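Home Care Advisory: Small Table Chores and the Household Machine

Osallow Home Advisory Service - Tips for the Kitchen and Dining Area
Prepared by Zihan Tang

Readers regularly ask whether a machine can be trusted with clearing and setting a table. The advice given on this page is that the floor may be left to a machine in most homes, and that the tabletop should remain a task for the hands. Coasters are a useful test. They are thin, they slide, and they tend to end up on top of one another.

1. Separating a stack

Spread overlapping coasters before wiping the table. Hold the top one by its two sides, lift, and set it down on a clear part of the surface. A person does this without looking closely. A machine must first decide where one printed disc ends and the next begins, and bright cartoon patterns make that decision harder.
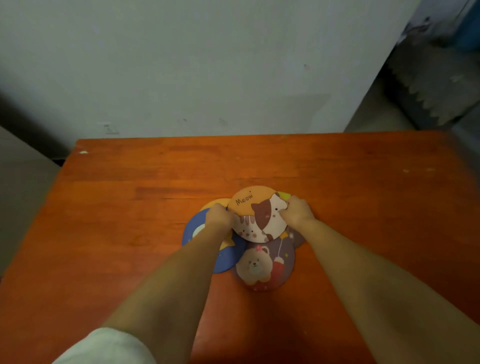
2. Lifting a flat item

A coaster lying flat offers very little edge to hold. Raise one side slightly with a fingertip and take the opposite side with the other hand. Of the household arms reviewed by this service, the Aver managed the lift in four attempts out of 10 on a varnished table. The Sandu did better on a cloth, but gathered the cloth together with the coaster on two occasions. Neither result would satisfy a household in a hurry.

Owners who wish to try a machine at this task should choose coasters with a raised rim, and should keep glassware off the table while it is working. 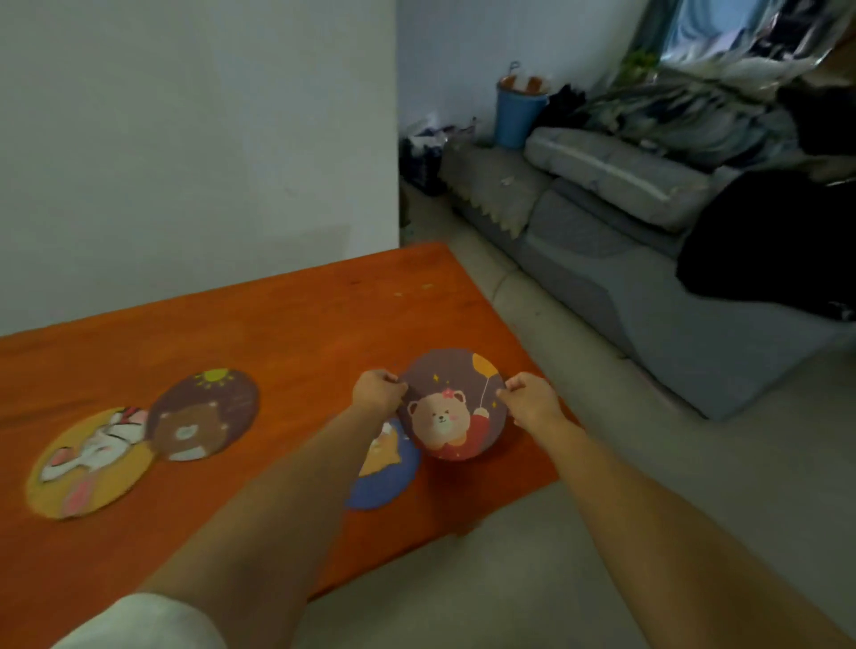 Opposite edges held, with the bear coaster just clear of the tabletop.

3. Laying out and checking

Place coasters where guests will sit, well in from the edge, and turn the printed side up. Check each one for peeling or a worn surface as it is set down. An old coaster may still be serviceable, but one with a lifting print layer should be kept away from damp glasses.

Glare is a common difficulty. A varnished top under a window or a strong lamp can hide a dark coaster from a camera. Drawing the curtain helps, as does a matte table cover. The Tullow showroom table, which has a dull finish, gave noticeably steadier results - a point to remember when watching a demonstration.

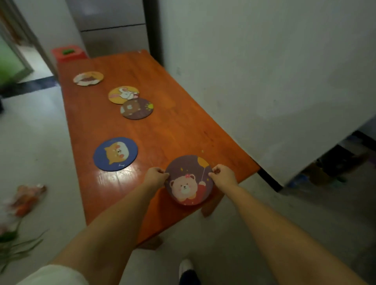

Bear coaster in hand, and a strong reflection along the front of the varnished table.

4. Present recommendation

Some 700 households replied to our last reader survey, and most of those who owned a machine used it for floors only. We consider this sensible for the time being. Setting out five coasters by hand takes less time than preparing the table for a machine to do so. This page will be revised in December, after the next round of trials.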